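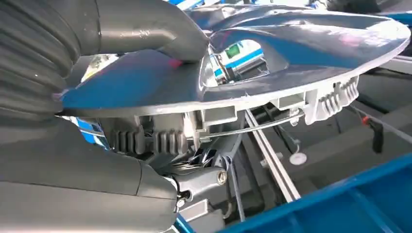 Glossy grey moulded part with its mounting tabs and ribbed clip visible along the underside.

Moulded Trim and Cover Parts: Frequently Asked Questions

Last revised 10/24/24. Applies to gloss-finish parts supplied by Buchanan in the Zolten and Pistetti ranges.

What is the difference between a tab and a clip?
A tab is a flat projection moulded in one piece with the part. It locates the part against its neighbour and carries little load. A clip has ribs or fins that bend on entry and hold the part in its slot. Many parts have both. Always line up the tabs first and press the clips home second.

Can a part be refitted after it has been removed?
Yes, if the tabs are whole and the fins on the clips stand straight. Whitening at the root of a tab shows that the plastic has been overstressed. A part in that state may hold for a while but should be replaced. Zolten clips are rated for 9 removals. Pistetti clips are rated for 2.

A tab has snapped off. Can it be glued?
We do not recommend it. The joint is small and the glue line sits where the bending load is highest. Glue may also spread to the gloss face and mark it. Parts with a broken tab are not covered by the warranty unless the damage was reported on delivery.

How should I check the surface for faults?
Hold the part so that it reflects a straight edge, such as a window frame or a strip light. Tilt it slowly and watch the reflected line. Sink marks show as a dip in the line, usually opposite a tab or rib. Colours in the reflection come from the surroundings and should not be taken for staining. Move the part before marking it as faulty.

Are openings in the part meant to have an even outline?
Not in every case. Openings are shaped to clear whatever passes through or sits behind them, so the outline may be irregular. Compare the part with the drawing for its number. The edge should be smooth to the finger, with no flash or loose burrs.

How do I clean the gloss face?
Use a damp microfibre cloth and a drop of mild soap, then dry with a second cloth. Do not use kitchen roll, which leaves fine scratches. Wavow polish may be used on the face but must be kept off the tabs and clips, as it makes them slip.

How should parts be stored?
Singly, face up, with the film left on. Do not rest the weight on the clips. Stacked parts must have foam between them. Keep them out of direct sunlight.

Which tool should I use for removal?
A flat nylon lever, placed as close to a clip as possible. Metal screwdrivers dent the rim. Work from one end to the other and do not pull on the edge of an opening.

Can the parts be painted?
The face can be painted after light abrasion and a plastics primer. Mask all tabs and clips. Painting ends the surface warranty but not the warranty on fixings.

What are the order quantities?
The minimum order for stock colours is 700 pieces. For a special colour it is 2,000. Samples are sent singly and are charged at list price.

What should I quote when reporting a fault?
The part number, the batch code moulded on the rear face, and a clear photograph of both sides. New colour codes come into use in March, so please quote the code printed on the carton label as well.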